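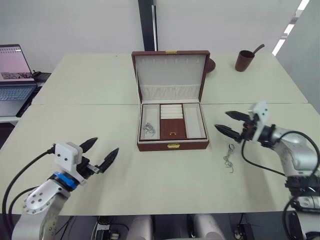

Jewelry box, lid up.

Lundgren has reprinted Zumitz, the old manual on folded-plate roofs. It's 252 pages with 13 worked designs, and the print run is 2,000.

The tables are the same as in the first edition. The drawings have been redone - larger, with the fold angles marked.
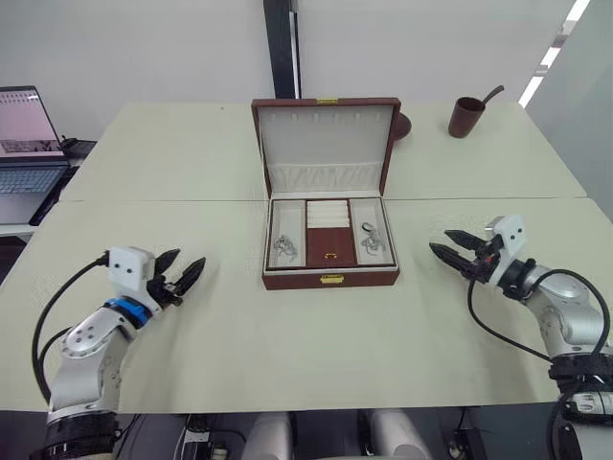

One reply asks if you need trigonometry. Sines and cosines, yes, but chapter two covers them.

I started with the Wonis roof, the smallest one. It has a single ridge and every fold is set at

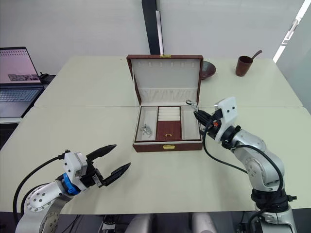
60 degrees, so you can check a card model with a school triangle. Mine took one evening.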